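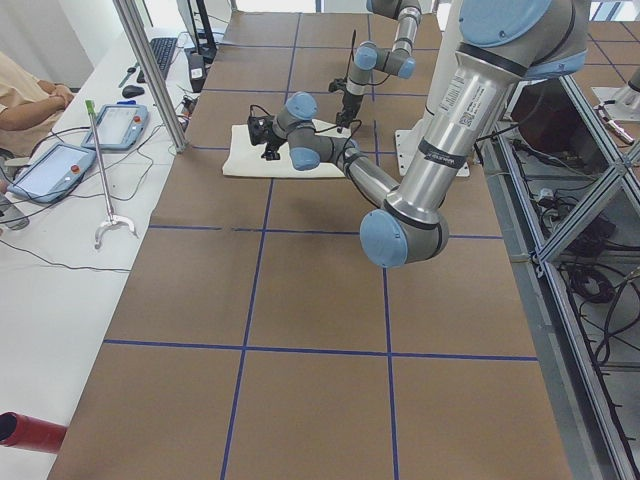 **Corinne Haldvik**
Clinical Skills Educator, Wummont Training Products

# Section 3: Setting Up the Sisdale Lumbar Puncture Trainer

Revised 8/29/20

By now you should have everything out of the carton and checked off against the packing list in Section 2. Now comes the fun part! The first set-up takes a bit of patience, mostly because of the fluid line, but after two or three rounds you'll be doing it while you chat with your learners.

The Sisdale base holds a spine insert with six vertebrae, and the Zata tissue block sits on top of it. Fluid comes from the Orellana reservoir, a clear bag on a short pole that clips to the head end of the base. With the block in place the trainer weighs 1,535 grams, so one person can move it easily.

**Before you start**

- Tissue block, spine insert, and skin cover
- Reservoir bag, pole, and tubing with the white clamp
- Distilled water, 195 mL
- A 10 mL syringe for clearing the line
- An absorbent pad and a small towel

> **Caution:** Use distilled water only. Tap water leaves scale in the valve, and colored water stains the block for good.

## 3.1 Seat the spine insert

1. Lay the absorbent pad on a firm, level surface and set the base on it with the rubber feet down.
2. Find the notch at the head end of the base. It faces the pole clip.
3. Lower the spine insert into the channel with the bony tips facing up. The raised arrow on its side points toward the notch.
4. Press both ends until you feel them click. If only one end clicks, lift the insert out and try again — forcing it can crack the lower tab.

Run your thumb down the insert once it's in. You should feel every gap clearly. I love handing the bare insert to first-time learners at this point, before any tissue goes on. Let them close their eyes and count down the spaces by touch. It makes the landmarks so much easier to find later!

## 3.2 Connect the fluid line

1. Close the white clamp.
2. Fill the reservoir bag with all of the distilled water and hang it from the upper hook.
3. Push the free end of the tubing onto the port at the head end of the base, then turn it a quarter turn to the right.
4. Attach the empty syringe to the drain port at the foot end.
5. Open the clamp and pull back slowly on the syringe until water comes through with no bubbles.
6. Close the clamp again, remove the syringe, and cap the drain port.

> **Note:** A few tiny bubbles clinging to the tubing are fine. A long gap of air will stop the flow at the needle, and your learner will think they missed when they were right on target.

The upper hook gives a brisk drip and the lower hook a slow one. Start with the upper hook. Switching to the lower one halfway through a class is a great way to teach people to wait for the fluid.

## 3.3 Fit the tissue block and skin cover

1. Dust the underside of the Zata block with a pinch of cornstarch.
2. Set the block over the insert, thick edge toward the foot end, and press down along both sides.
3. Stretch the skin cover over the block and hook it under the four corner pegs. Do opposite corners first.
4. Smooth out any wrinkles with the flat of your hand.
5. Open the clamp.

The trainer can be used lying on its side or upright. For the upright position, fold out the rear bracket until it locks, and move the pole to the second clip.

> **Caution:** The needles are real and sharp. Keep a sharps container within reach and never leave a needle standing in the block.

## 3.4 Test puncture

Do one puncture yourself before the class arrives. Aim for the third gap from the foot end with the bevel up. You'll feel light resistance through the skin, a firmer layer under it, and then that lovely little pop. Pull the stylet and watch for the drip.

| What happens | What to do |
|---|---|
| No drip at all | Check the clamp, then repeat steps 4 to 6 in 3.2 |
| Water under the skin cover | Move to a fresh gap; the old track may be worn |
| Needle hits something hard | Pull back to just under the skin and aim slightly toward the head |
| Block slides | Lift it, dry the underside, and dust again |

Our own demo block has taken almost 834 punctures and still gives a good pop, but yours may wear sooner if everyone uses the same gap. Spread the practice out — and turn the block over to its second side once the first starts to seep.

Draining and storage are covered in Section 4. Leave the clamp closed between groups.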